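Setting up a turntable for the first time

A record player needs more care in setting up than most other hi-fi kit, but none of it is hard. Allow an evening. The steps below are for a belt-drive deck with a separate phono stage, and I have used the Haner deck and Viltitz cartridge I own as the working case. Check your own manual where the figures differ.

1. Choose the spot

The deck should sit on something solid and away from the speakers. A shelf fixed to a brick wall is best. If you have a suspended floor, walk past while a record is playing and listen for skips. Keep the deck out of direct sun.

2. Level the plinth

Put a small spirit level on the plinth and adjust the feet one at a time. Then fit the platter and check again on top of it. Screw-in feet work loose, so I look at mine every January.

3. Fit the belt

Wash your hands first. Loop the belt round the sub-platter and the motor pulley without twisting it. Turn the platter by hand for a few turns so the belt finds its place.

4. Balance the arm

Take off the stylus guard and set the anti-skate to zero. Turn the counterweight until the arm floats level. Hold the weight still and turn only the numbered ring to zero, then turn both together to the tracking force given for your cartridge. Set anti-skate to the same number to begin with.

5. Line up the cartridge

Use the paper gauge that came with the deck. Lower the stylus on to each marked point and check that the cartridge body runs parallel with the lines. Loosen the two screws a little if it does not, and go slowly - the cantilever bends easily.

6. Connect the phono stage

Plug in the left and right leads and then the earth wire. Most hum comes from a loose earth. My Clolwood stage has a switch on the back for moving magnet and moving coil, and it must match the cartridge.
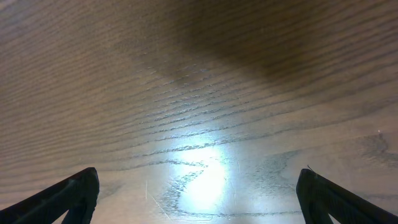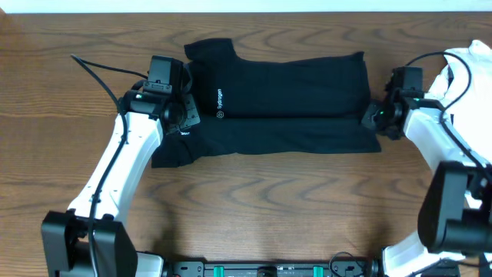 7. Play something you know

Start with the volume low. Listen to the last track on a side, where poor alignment shows up as spitting on the letter S. If one channel sounds rougher than the other, change the anti-skate in small steps.

8. Keep a note of the hours

My stylus is rated for 500 hours and has done 391 so far. I write the running total on a card kept in the sleeve of the first record on the shelf. Brush the stylus from back to front before each session, never from side to side.

A new belt may run slightly fast or slow at first. Leave the deck turning for 24 minutes before you check the speed with a strobe disc.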